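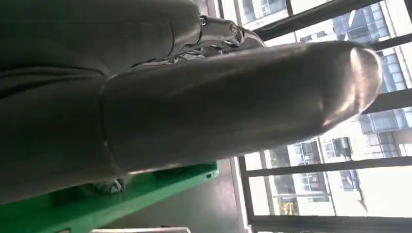 A gripper finger on the Vestatus arm, beside a window.

Vestatus is a student robotics project at MacLeish College, run as an evening club on Mondays. Members program an arm to sort small parts and enter it each October in the Flurnari Cup, a contest for college teams.

The club's claims have been questioned. Its handbook gives a success rate of 49 picks out of 50, but the figure comes from one session with parts laid out by hand. At the Flurnari Cup the arm managed 19 in the same number of tries – a result the handbook leaves out. A log of 1,607 practice picks, often cited as proof of steady progress, does not record who was steering or how often a run was restarted.

The control software is a changed version of Imex, an older teaching package. How much of the present code was written by students is unclear.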